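Shallow stacking bin, blue plastic, ribbed sides

Product group: small parts and sorting
Colour: blue
Length: 48 cm
Sold: singly or in packs of 3
Supplier: Revimex
Delivery: from stock, except August

We have put off listing another blue bin for some time. Every supplier has one, every supplier says theirs is the strong one, and most of them come out of moulds that look much the same to us. Revimex sent us this one with a leaflet promising "a new standard in parts handling". It is a plastic box with a rim. We are listing it because the price is fair and the floor is smooth, and you can decide whether that amounts to a new standard.

What it does reasonably well

The sides are low, so you can reach in for a small part without scraping your knuckles. The floor is plain, with no logo moulded into the middle of it, and single small items don't hide in a pattern. Kurken put a raised grid in theirs last year and we had a good many back from people who sort washers. The walls are ribbed, which helps a bit when the bin is full and you lift it by one end. It doesn't help as much as the leaflet says.

What we would question

The leaflet calls it non-slip. We couldn't find anything underneath that would make it so. On a smooth white bench it will move if you knock it, as any light bin will. If you want it to stay where it is, buy a mat, or put something heavy in it. The Voß bin has rubber feet and costs a good deal more, and the feet come off.

The leaflet also says the rim is "ergonomic". It is a raised rim. You can get your fingers under it. 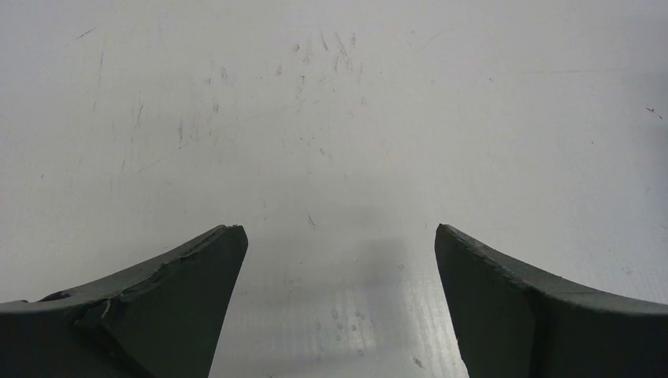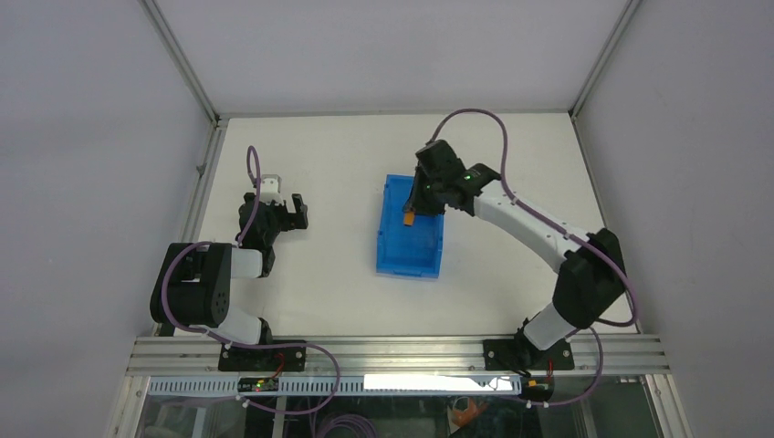
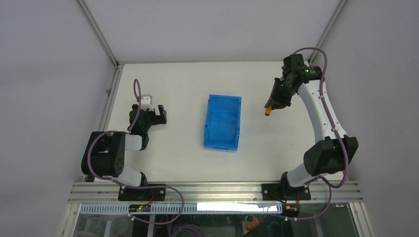 The last two show the blue bin on a white table, first with a small orange item inside and then with nothing in it.

Ritu Dubey writes that we are too hard on it: she has had 2 of them on her packing bench since the spring, both are still straight, and she would like to know what more we expect of a box. She does agree about the slipping. Hers go up against the wall at the back of the bench and she fills them from the front, and she finds the low side a nuisance only with long screws, which ride up over the edge when the bin is carried at a tilt.

Fair enough. Straight after a few months is good, and we have added her note about long screws to the list below.

Before you order

Measure your shelf. The 48 cm is taken over the rim, and the floor inside is shorter. We get more returns over this than over anything else in the group.

Stacking works with bins of the same make. We tried it with an older Wunder bin and it sat crooked. Revimex says it is "compatible with leading systems" but would not tell us which ones.

No lid. One has been promised twice, and we will list it when we have it in our hands.

Not for long screws, rods or anything else that sticks up past the rim if you mean to carry it any distance.

Wash by hand. The leaflet says 68 degrees is fine in a machine. We haven't tested that and won't replace bins that come out warped.

Blue only. A grey version appears in the Revimex price list, but it has been out of stock every time we have asked.

Returns are accepted on unused bins with the label still on the underside. Packs of 3 must come back complete. For larger quantities please ring before noon, as the person who deals with pallets goes home after lunch.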